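I went to the harbor meeting in Clitlow last month meaning to stay for twenty minutes and get home in time to eat. I got home a little after eleven with four pages of notes in handwriting I can barely read, so bear with me, this is going to wander.

If you haven't followed it (and why would you, the town website is a maze), the county has been talking to the government of Orkar, across the strait, about letting their patrol boats use our old fish dock. They'd get the north side of it, plus the fuel tanks and the long shed. In exchange they'd pay for dredging the channel and put up a new breakwater. The whole thing is called the Harbor Cooperation Memorandum, and up until March the official line was that it didn't exist. Then it did exist but was "exploratory." Now it exists and has a signature page, and we're being told that signing it was only a way of exploring further.

I'm not against it on principle! I want to say that up front, after the emails I got last time. My dad worked that dock, and the channel has been silting up since before I could drive. Somebody has to pay for the dredging and it clearly isn't going to be us. What bugs me is how we're finding out about it, one page at a time, usually when someone gets annoyed enough to read a bit of it aloud. 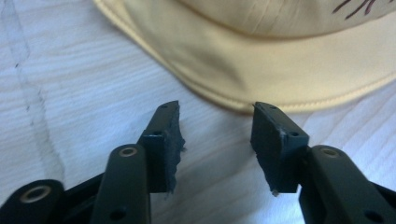
So, the meeting. Brenda Bellamy chaired, and to be fair to her she let everyone have their say, even the man who wanted to talk about parking. She opened by saying the lease on the dock would be "short to medium term." A woman behind me asked what that meant in years. Brenda said she'd rather not get hung up on a figure. The woman asked again. It went back and forth like that until Ashton Hollis, who sits at the other end of the table and had been quiet all evening, leaned into his microphone and said "sixty."

Sixty years!

You could hear the chairs creak. I'm 54, so if I take very good care of myself I may get to walk on the north side of the dock again when I'm 114. Brenda then said there was a review clause, and there is, I've seen it now. The review can be asked for by either side, and it goes ahead if both sides agree to it. I've read that sentence many times and I still think it means Orkar can say no forever.

The other thing that came out was about jurisdiction, a word I'm going to try to use only once. If one of their sailors gets into trouble in town, who deals with it? Our police, or their officers? The summary handed out at the door said "local law will be respected." The text Ashton was reading from said their people answer to their own command for anything done "in the course of duty," and their command decides what counts as duty. Those aren't the same promise. I asked about it (voice wobbling, I hate a microphone) and was told the summary was meant to be easy to read.

Well, it was easy to read.
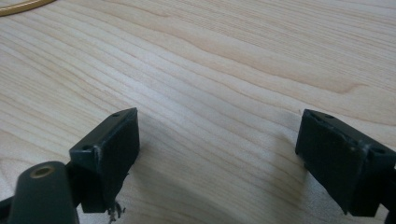 *Meredith Quill*

I should be fair about the money, since a lot of people in that room care about the money first and I don't blame them. The memorandum says the breakwater gets built before the first boat ties up. That's good, and it's better than what Su got when they signed their own version. Over in Su the boats came first and the concrete came years later, and my cousin there still complains about it every time she calls. So somebody on our side did learn something, and I'd like to know who it was so I can thank them.

The jobs are fuzzier. The flyer said the project would bring "up to" 2,000 jobs to the area, and I'd love to meet the person who came up with that, because Clitlow doesn't have much more than that in grown adults. Brenda said the number covered the whole region and the whole life of the lease. Divide it up over sixty years and a whole region and you get a few people painting a shed.

Then there's Nirkel, the little island at the mouth of the channel. It isn't in the summary at all. It's on the map at the back of the full text, inside the dotted line, with no note to say what the dotted line is for. Kids swim off Nirkel all summer. I asked Ashton about it in the parking lot afterward and he said he'd raised it twice and been told the map was "indicative." He looked tired. I don't always agree with him (the library vote, I haven't forgotten) but I was glad he was up there.

What I'd like is pretty simple. Put the entire memorandum online, map included, and leave it up for a couple of months before the council votes to ratify anything. Let people read it with their coffee. If it's a good deal it'll still be a good deal in the fall. Around 20 of us signed a letter saying so on the way out, using the hood of somebody's truck as a desk, and it goes to the clerk this week.

If you want to add your name, the letter is at the front counter of the hardware store, next to the key machine. There's a copy of the full text with it too, but please don't take it home, it's the only one we've got and the stapler jammed halfway through, so page nine is loose. Comments are open below. Be nice to each other, and if anyone knows what a "berthing easement of a continuing nature" is, please tell me in small words.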